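# Taltmont 14 Workboat

The Taltmont 14 is an open aluminum workboat for harbor crews, survey teams and marine contractors. It is built by Skorkomgate at the Binelport yard and comes as a bare hull or ready to run.

The hull is welded plate with a moderate vee forward that flattens toward the stern. The deck drains itself through two transom scuppers, and the side decks are wide enough to stand on when handling lines. A bow door is optional. Most port authorities order it, since it makes loading buoys and chain much easier from a beach or ramp.

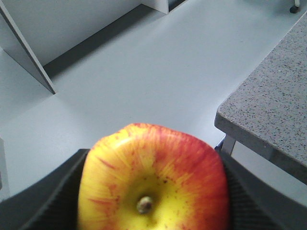 Fendering is closed-cell foam in a heavy fabric cover, laced to the gunwale so that a damaged section can be changed without taking the boat out of service. Sections are stocked at Binelport in black, gray and orange.

## Specifications

- Crew: 5
- Standard engine: 200 hp outboard, long shaft
- Watertight compartments below deck: 3
- Steering: hydraulic, center console
- Towing post: aft, removable

## Options

- Bow door with hand winch
- Valtonen davit, port or starboard – needs the reinforced deck plate, ordered at build
- Folding mast for lights and radar
- Console canopy
- Road trailer with brakes

The davit can't be added later without cutting the deck, so please decide before the build slot is confirmed.

## Ordering

Build slots are released in November for the following season. A deposit holds the slot, and the layout drawing is sent for approval before any plate is cut. Sea trials are run from Binelport with the buyer on board. Delivery by road or as deck cargo is quoted separately.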